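Avmont Patient Access Project
Progress report to the Danko Fund
7 Oct 2018
Prepared by Silvia Čierny, project lead

Period covered

This report covers the work done since the grant was confirmed in May. The project deals with how patients are received at the Avmont surgery: the phones, the front desk, and the way complaints are taken and answered. Clinical care is outside the grant and is mentioned only where it affected the desk.

Phones

The old phone line gave an engaged tone when both receptionists were on calls. It was replaced in the second month by a queue system from Talto. Callers now hear their place in the queue and can choose to be called back. The call-back option did not work properly for the first two weeks, and 12 patients who asked for a call did not get one. We wrote to each of them. The fault was in the way mobile numbers were stored and Talto has corrected it at no charge.

Mornings are still the weak point. The longest waits are in the first hour after opening, when people ring for same-day appointments. We have moved one member of staff from filing to phones for that hour. Repeat prescription requests are no longer taken by phone before noon, and we have had some grumbling over this, mainly from older patients who had got used to ringing early.

Front desk

All reception staff have completed the training days paid for by the grant. The sessions covered speaking to upset patients, privacy at the desk, and what to do when a doctor is running late. Staff found the last of these the most useful. They now tell people on arrival if a clinic is more than 20 minutes behind, and offer to rebook.

The desk itself has been moved back from the door so that the queue does not stand within earshot of the person being served. A side room can be used for private conversations. It has no working heater and we would like to put that right before winter.

One receptionist left in the summer. The post was filled after a gap of five weeks, during which the remaining staff were stretched and the training timetable slipped.

Complaints and comments

We received 188 written comments in the period, on cards and by email. Most concerned waiting times. Complaints about staff manner were fewer in the second half of the period than in the first, but the cards were only put out properly in June, so I would not lean too hard on the comparison.

Several patients said that parts of their check-up had been skipped, or that they had not been told what it would include. A one-page sheet is now given out when a check-up is booked. The doctors have agreed the wording.

Our target is to answer every complaint within ten working days. We missed it in August, when I was on leave and no cover had been arranged. Cover is now in place.

Spending

The Esta booking screens cost less than planned and the desk alterations cost more. We ask for your agreement to move 3,000 from the equipment line to building work, to cover the side room heater and a lower section of counter for wheelchair users. The total grant would not change.

Next steps

We will hold a patient meeting once the new counter is in, with room for 60 people. The evening phone trial will start after that, provided two staff can be found for the shift. The comment cards are being reprinted in larger type.

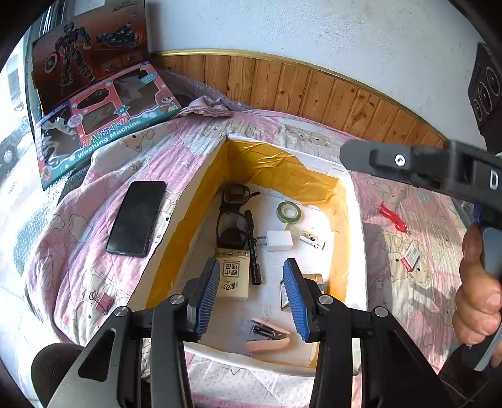

The reprint is coming out of the stationery budget, so no extra money is needed for it. Receipts for the training days and the Talto installation will follow by post, and the next report will include the phone figures month by month, as you asked.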